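Chapter 7
Washing at the Table: the Tray, the Sponge and the Water

In this chapter you will learn
how a two-sided sponge is made and what each side is for
how much water is needed in a washing tray
how to protect a wooden table during the work
how to finish, and how to store the sponge until the next time

Words to know: scouring pad, foam, rim, residue, seam, to wring

7.1 Why we do not begin at the sink

In most homes the dishes are washed in the sink, under water that runs the whole time. It is a comfortable habit, and for a big pot it is also the right method. But many rooms where people eat have no sink. Think of the tea room in a small office, a student room, or a guest house where breakfast is served on the upper floor. In such places the washing must come to the table.

When I started to teach this course at the Skolley school, the practice room had one sink and 12 students. We waited in a line, and the lesson was finished before the last person had touched a plate. Then my colleague Renzo Zuccaro brought shallow trays from the storeroom and we began to work at the tables. The students learned faster, and they also began to look at the water. In a tray you see very soon how dirty the water has become. In a sink it goes away down the drain and you do not think of it.

The method of this chapter is good for light soil: dried tea, crumbs, a thin film of sauce. For burned food, please go back to Chapter 5. Everything that is washed by this method is rinsed afterward with clean drinking water, at a sink or from a jug.

7.2 The equipment

You need a tray with a raised rim, a two-sided sponge, a jug of water, a little dish soap and two dry cloths. One cloth is for the dishes and one is for the table. Do not exchange them.

The tray. Choose one that is wide enough for the sponge to lie flat, with some space left for your fingers. A dark tray shows soap foam and white residue clearly, but it hides tea and coffee. A white tray does the opposite. Both can be used, if you know what your tray does not show you.

The sponge. One side is a scouring pad, made of coarse fibers pressed together. The other side is foam, which holds the water and is gentle to the surface. Sponges with a wavy edge are easier to hold, and the wave helps to reach the inside of a cup. When you fold the sponge with the pad to the outside, you get a firm narrow edge for corners. When you fold it the other way, you get a soft roll.

The water. A shallow layer is enough. In our practice trays we pour 80 milliliters to begin with, and we add more only when the sponge has taken all of it. One student at Ullham once measured a complete lesson at the tap and found that she had used 845 milliliters for her table, rinsing included. 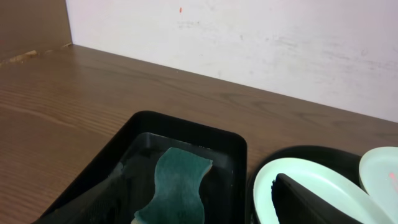

Figure 7.1. Sponge in a shallow layer of water, scouring side up.
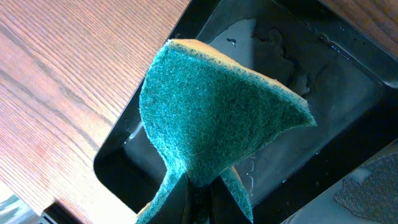
Figure 7.2. The folded sponge. The foam shows as a thin edge along the green pad.
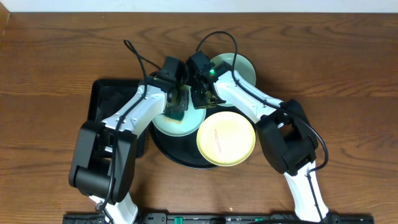

Figure 7.3. Dishes on a wooden table.

7.3 Preparing the table

Wood and water are not good friends. Before you pour, look at the surface of the table, and above all at the back edge, where it meets the wall. If the finish is worn there, the water can go into the material below and make it swell. Pull the tray toward you, so that drops from the sponge do not fall into the seam.

Put the dirty dishes on one side of the tray and keep the other side free for the clean ones. Right-handed people usually like to have the dirty dishes on the left. Try both before you decide.

Press the sponge down with the flat hand until it is full. Lift it, wring it lightly over the tray, and wait until it stops dripping before you move it to the dish.

7.4 First exercise

Work in pairs. One person washes and the other observes and writes. Take one bowl and one plate with dried tea on them.

1. Wash the bowl with the foam side only. Write down which marks remain.
2. Wash the plate with the scouring side only. Rinse it, dry it, and hold it toward the window. Are there fine scratches?
3. Change places and repeat with the sides exchanged.
4. Wipe the table with the table cloth, in the direction of the grain.

Keep your notes. You will need them in section 7.6, where we compare the pads of Poirier and Stiden on glazed and unglazed dishes.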